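17 Aug 2023, venue managers' meet-up, Flullorport. Ten-minute slot, after Lụa.

**Opening**

Hi everyone, so good to see this room full! I look after ticketing at the Clikum, 600 seats, one very old box office window. I want to talk about refunds, and I promise it's more fun than it sounds.

**The July story**

- Skellden were booked for one night, sold out
- Their singer pulled out, the band kept the date with a guest
- Question for us: same show or a different show?

(Pause. Ask for hands. Let them argue for a minute, they will.)

Rajkumari Thakur, our programmer, wanted to offer money back to anyone who asked, and to say so before the phones started. I was nervous! We wrote the email that afternoon, five sentences long, and put the refund link in the second one.

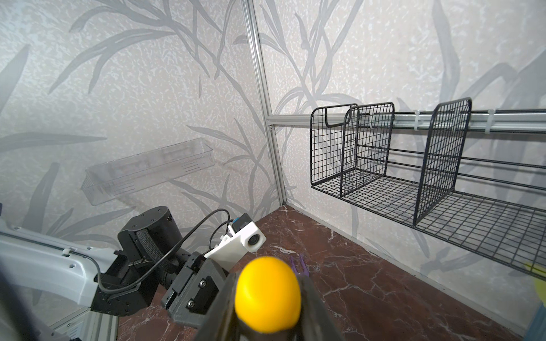 Forty people took the refund. We put those seats back on sale at noon and they were gone before tea. The bit I love is the replies we got, lots of them from people who were still coming and just wanted to say thanks for asking.

**What we'd change**

- Send to group bookers separately, they got two copies
- Tell the bar staff! They heard about it from customers
- Give a closing time for refunds, ours just said "Friday-ish" in the draft (Lụa Đinh spotted it, cheers Lụa)

**If your place is bigger**

The Zabala has 1,000 seats and does it by text message. Ask them about it at the break, their set-up is brilliant and they're happy to share the wording.

**Finish**

Copies of our email are on the table by the door. Take one, change the names, use it. Questions until the bell goes.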